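Workholding fixture (bench use)

A fixture is a thing that holds another thing still while you do something to it. I've been writing these entries for the Plestidley workshop encyclopedia for a good while now, and this is the one I get the most letters over, mostly from people who have been calling their fixture a jig, or the other way round. So let's start there.

Fixture or jig?

The old rule, and the one I stick to, is that a jig guides the tool and a fixture only holds the work. A drilling jig has holes that tell the drill where to go. A fixture has none of that; it grips or cradles the part and leaves the guiding to you, or to whatever machine you've put it in. Plenty of shops ignore this completely. At Halport, where I did my first two years, everything on the shelf was "the jig", including a wooden block for propping the door, and I can't say any work was spoiled by it. But an encyclopedia has to put things somewhere, so jigs have their own entry and this one is about plates and cradles.

What they're made of

Aluminium is the favourite for bench work. It cuts easily, it doesn't rust in a damp shed, and a big plate of it can still be picked up by one person. Steel lasts longer where parts are being dropped in and pulled out all day, and you'll often find small steel pins or pads let into an aluminium plate at the places that take the wear. Printed plastic fixtures have come on a great deal and I'm fond of them for odd-shaped parts (handles, covers, anything with a curve on it), but they creep if you leave them clamped, and they hate a hot window sill.

Wood still has its place too! A scrap of hardwood with a groove in it will hold a round bar for filing as well as anything you can buy.

The parts of a fixture

The flat part is the base or plate. Raised strips along it are rails, and these stop the work sliding sideways or lift it off the plate so air, swarf or fingers can get underneath. Channels and pockets are the cut-away bits. Some are there to take a shape on the underside of the part, others simply to save weight, and on an old fixture with no drawing it can be very hard to say which is which. Holes may be for dowels, for clamps, or for bolting the whole plate down.

Then there's what the books call location. A part lying on a flat plate can still slide two ways and turn. Put two stops along one side and one on the end and it can't, provided you push it up against all three. That's the whole idea, really, and it goes back long before any of us.

On the bench

A heavy plate will sit quite happily on a bare table with nothing holding it down, and for light work that's all I ever ask of it. I like it in the middle, with the bits and pieces pushed to the back and the small tools on the side I reach with — left, in my case, and my apprentices have all complained. Stainless steel makes a good top. It wipes down, it doesn't soak up oil, and a raised lip at the end saves a lot of crawling after screws. What it does do is shine, and if your lamp is straight overhead you'll be squinting at silver on silver. A dark part shows up beautifully against a pale plate, mind you, and slots that would vanish on a black mat are easy to pick out.

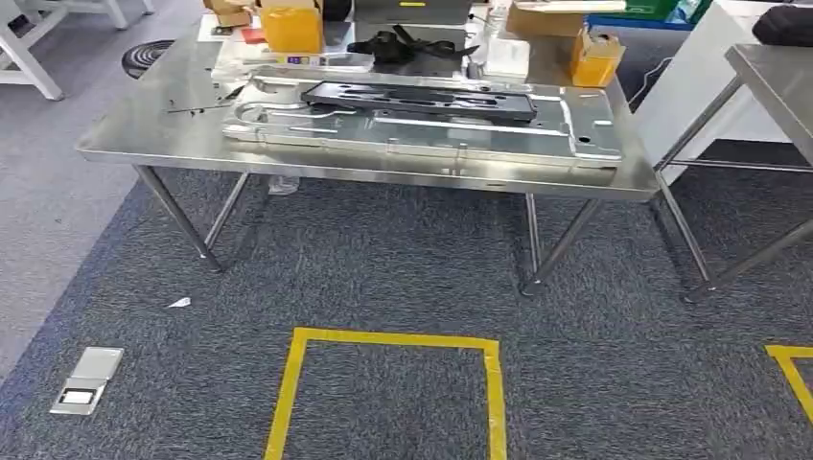 Clamps and straps

For most bench jobs the part's own weight is enough, or a hand on top. Beyond that there are toggle clamps (quick, a bit brutal), cam clamps (my own favourites) and plain screw clamps. Soft moulded parts want a pad under the clamp or you'll leave a ring on them that no amount of rubbing will take out. Buckled straps are handy for keeping a plate from shifting on a trolley, though I wouldn't trust one to hold a part to any sort of accuracy.

Vikas Rathore wrote to me in October to say that he uses bicycle inner tube for nearly everything, cut into loops. I tried it. It's very good.

Looking after one

Brush it, don't blow it. An air line drives grit into the corners of the pockets, and one grain under a part is enough to tip it. Check the plate for burrs with a fingernail, and take them off with a fine stone laid dead flat. Store plates on edge in a rack with a bit of cloth between, never in a pile. I had over 30 in a pile once and the one I wanted was always at the bottom, scratched.

Mark every fixture with a number, and write the number in a book. The MacKinnon system, which starts at 300 for anything cast and 70 for anything moulded, is as good as any and I've used it for years without ever finding out why it starts where it does. Stamp the number on the underside near an edge.

See also

Jig; V-block; Angle plate; Dowel pin; Toggle clamp; Cernulent pattern vice

Entry 2562. Last revised Nov 11, 2023. © Plestidley Workshop Encyclopedia | Contact the editor | Back to top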